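Plurnmont Parts Tray, Blue

Shallow sorting tray for the bench. Rectangular, rounded corners, raised rim all the way round so small stuff stays put. Switches, push buttons, terminal blocks, relays, whatever you've got loose in a drawer right now.

Sold singly or in cartons of 30. Stacks when empty. Wipe with a damp rag, mild soap ok, no solvents please. Color is bright blue only for now, gray is due back in December.

Goes well with our brown bench paper (Wetton roll, 60 ft). Tape the corners down or it creeps. Dark components show up a lot better against the blue than on a bare bench, easier on the eyes at the end of a shift.
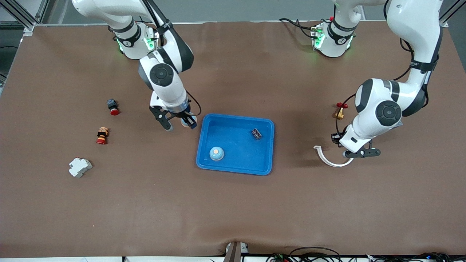

Can I order fewer than a full carton?
Any quantity from one up, same price per tray until you hit 30, then the carton rate kicks in automaticaly at checkout.

Stock: 364 in the warehouse as of 1/26/23. Orders in before noon go out same day. Bigger orders (some 96 trays and up) ship on a pallet, allow a few extra days and tell us if you have no loading dock.

Also in this range: Coma divider set, fits inside the tray, clear, sold seperately. Tehrani label strips, clip on the rim, write on with pencil or marker.

Returns within 60 days, unused, original carton if you still have it. Buyer pays return freight unless we sent the wrong thing.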